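Tabletop Sorting Software: Progress Report for the Second Funding Period

Submitted to the Janditz Fund. Prepared by Malathi Rajan, with contributions from Subbarao Salian and Ilango Suvarna.

1. Position at the end of the period

Work on the control and planning software has continued in line with the plan agreed in March. Of the eight work items set for the period, five are complete and three are carried forward. Spending is within the approved budget and no change to the total award is requested.

The main result is that the planner and the perception service now run as separate programs, exchanging messages through the Priltum interface layer. In the first period a fault in one would stop the other, and the arm had to be brought back to its start position by hand. The planner now holds the arm still when object estimates stop arriving, and resumes once they return.

2. Perception

The object detector was retrained on a set of 1000 labelled views. Cans and bottles on the open table are handled well. Objects inside a container remain the harder case, particularly where one item lies against another and only a narrow part of the second can be seen. Chandrasekhar Nair has added a step which treats such partial views as separate candidates until a further view confirms or removes them.

Clear bottles near the limit of the camera's view also caused difficulty. The detector often gave a position too close to the middle of the table, as it measured only the visible part. A correction has been written and is under review.
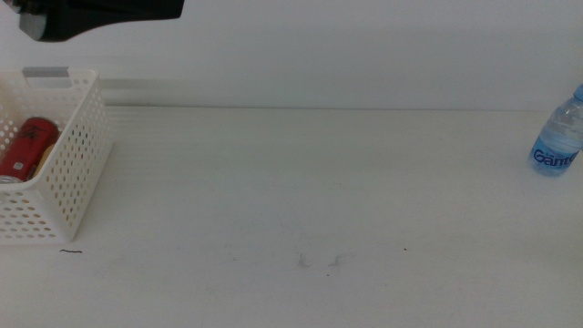
Stirivia Institute | Department of Applied Robotics | Manipulation Software Group

3. Planning and control

The planner formerly treated a basket as a solid block, and so refused any path that entered it. It now represents the walls and base separately, which allows the gripper to approach from above a can lying on its side. The basket in present use has rows of small round holes in its walls, and these produced scattered depth readings that the planner took for obstacles. Karthikeyan Acharya has fitted a flat surface to each wall and discards readings that fall close to it.

Approach speed is now set according to the distance between the gripper and the nearest known surface. The limits are held in a single settings file, as the Fund's technical adviser asked at the last review.

4. Tooling

All runs are now logged in one format and can be replayed without the arm. The replay tool holds 36 recorded cases, each of which is run before any change to the planner is accepted. Two faults were found in this way during the period, both in the handling of late messages.

5. Items carried forward

The bottle correction, the operator's guide and the timing study on the Hosseinzadeh controller will move to the next period. The timing study was delayed by a late delivery of parts, and bench time has been reserved for it in July. Mr Salian will send the revised schedule to the Fund under separate cover.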